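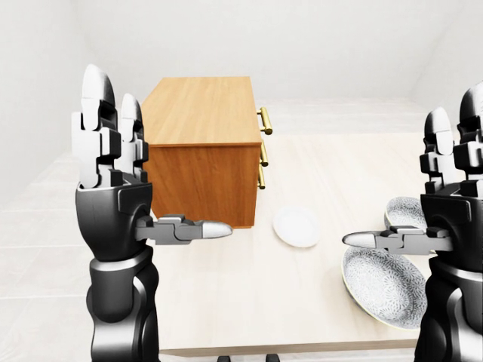 Nokwood Supper Notes

Hi, and thanks for opening the readme first. Nokwood Supper Notes is my collection of home recipes, typed up from handwritten cards and cleaned up enough that you can search them, sort them, or scale them for a crowd. I started it one September when I wanted my aunt's plum cake and couldn't find the card (it was inside a phone book, of course).

What's in it

There are 325 recipes, one per row, in a file called recipes.csv. A second file, ingredients.csv, has one row per ingredient per recipe, and the two are joined by recipe_id. If you only want to browse, open the first one in any spreadsheet program and ignore the other.

Columns in recipes.csv

recipe_id: a plain number, never reused
title: what the card says, even when the card is wrong ("Quick Bread" takes all afternoon)
source: which box the card came from, see below
serves: number of people, blank if the card didn't say
oven_f: oven temperature in Fahrenheit, blank for stovetop and cold dishes
method: the instructions, as written
my_notes: me, talking

Where the cards came from

Three boxes. The Naylor box is the oldest and mostly baking, with a lot of lard. The Raver box is weeknight food, casseroles and soups and a truly alarming number of things in gelatin. The Livum box is from the church supper group and tends to serve 80, so please check the serves column before you go shopping! I didn't, once, and we ate scalloped potatoes for a very long time.

Things I changed

I spelled out abbreviations, because "t" and "T" got mixed up constantly. I turned "a slow oven" into 300 and "a hot oven" into 425, and wherever I did that the notes say so. Old can sizes are left alone. If a card said "butter the size of an egg" I kept it, it's a perfectly good measurement and I love it.

Things that are still a mess

Duplicates, mainly. There are 3 versions of the same ginger cookie and I can't bring myself to pick one. Some of the Raver cards have steps missing at the bottom where the ink ran, and those end with [unreadable]. Canning recipes are in here for the history only, so please use a current tested guide if you're putting up jars.

Using it

Cook from it, print it, put it in your own family binder. If you share a big chunk of it, mention Nokwood Supper Notes and link back. Fixes are very welcome, just give me the recipe_id and what's wrong.

Big thanks to Shoshana Greenberg, who proofread the whole Livum box and caught a cup of salt that should have been a teaspoon.

Next up is a column for pan sizes. I'm partway through the cakes.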